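The table is finally in, and I have been walking past it on purpose all week just to look at it!

If you are new to the blog, a quick catch-up. Last fall we took on the upstairs landing of our building, the wide bit at the top where the railing bends around and you can look down to the floor below. For years it was where things went to wait. Boxes on their way out, a folding chair, a rolled-up rug that belonged to some previous tenant. I always thought it had the best light in the whole place and it drove me a little crazy that we were using it as a closet with no walls.

So I started a list, I called it Redo (very imaginative, I know), and the first line on it was "somewhere to sit with a coffee." Everything since then has been about the table.

I looked at a lot of tables. Glass was out right away because of fingerprints. I went back and forth on a square one, and I even taped the outline on the floor and left it there for a few days, and every single time I came up the stairs I caught my hip on an imaginary corner. That settled it. With a railing that curves, you want a table that curves too, or at least one with its corners rounded off, so that you can slide past with a full mug and live to tell the tale.

The one we ended up with came from Spanos, a secondhand place over by the old rail yard that I can't recommend enough if you like digging. It was pushed up against the back wall under a stack of picture frames, and Apostolos Sarantis, who came along because he has the van, spotted it before I did. I asked him what he thought and he just started moving the frames. It took us 2 trips to get it home, one for the top and one for everything else, and a certain amount of bad language on the landing.

What I love most is the grain. It's a light oak color, all honey and tan, with these long wavy streaks that run along like the lines on a beach after the tide goes out. I had planned on a tablecloth! I had one picked out! It is now folded in a drawer and there it will stay. In the morning, when the sun comes through the big glass doors downstairs, there's so much brightness floating up past the railing that the wood practically glows.
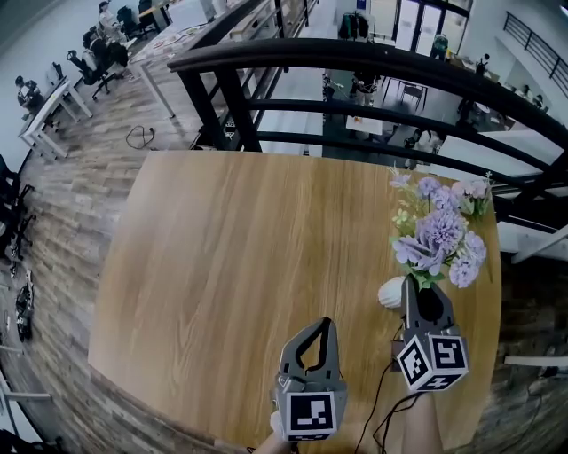 I also have a new respect for black metal. When we started, I was all for painting the railing. White, I thought, or maybe a soft gray, something to make it disappear. Nestor Padilla from the floor below talked me out of it over the course of one very long conversation on the stairs, and he was completely right. Against the pale wood, the black looks crisp and deliberate, like somebody drew around the edge of the landing with a good pen. The rails all follow the same curve, and when you sit down you get that sweep right in front of you. I would have painted over the best thing up there and been very pleased with myself.

Now, the flowers. I know. I KNOW. I have been rude about artificial flowers on this very blog, and at least one of you is going to dig up the post and quote it to me. But I travel enough that anything living up here would be a sad brown stick by April, and I got tired of the empty middle of the table. So I went looking with an open mind, and I found a bunch in lavender and pale purple with big ruffled blooms, a bit like carnations, and little pink buds tucked in between. The pale green sprigs are what sold me. They fan out every which way, and that does more for the whole thing than the blooms do.

The vase is small and white and ribbed, and it was the cheap part of the whole project. I tried the flowers in a tall vase first and they looked like they were waiting to be collected from a hotel lobby. In the short round one they spill over a little and you can still see the person sitting across from you. If you have fake flowers that look stiff, try this before you give up on them – shorter vase, bend every stem a little, and don't let any two heads end up at the same height. I spent 15 minutes on mine and I'd happily do it again.

The view down is a bonus I hadn't planned for. There's a small white table on the lower floor, and people come and go, and put their bags down, and get on with their day. I've caught myself sitting up there long after my coffee was gone, just enjoying the company of people who have no idea they're keeping me company.

Still on the list: two chairs that don't scrape (felt pads have been tried, felt pads have failed), a lamp for the evenings, and some kind of rug. I've got my eye on a flat woven one in a very quiet green, but I want to live with the bare floor for a while first. Nestor votes for no rug at all. He was right about the railing, so I'm listening, but I'm also measuring.

If any of you have a chair you love that looks good next to light wood and a black railing, send me a picture. I'm up there most mornings by 11 with my second cup, and I'll be reading the comments at my new table.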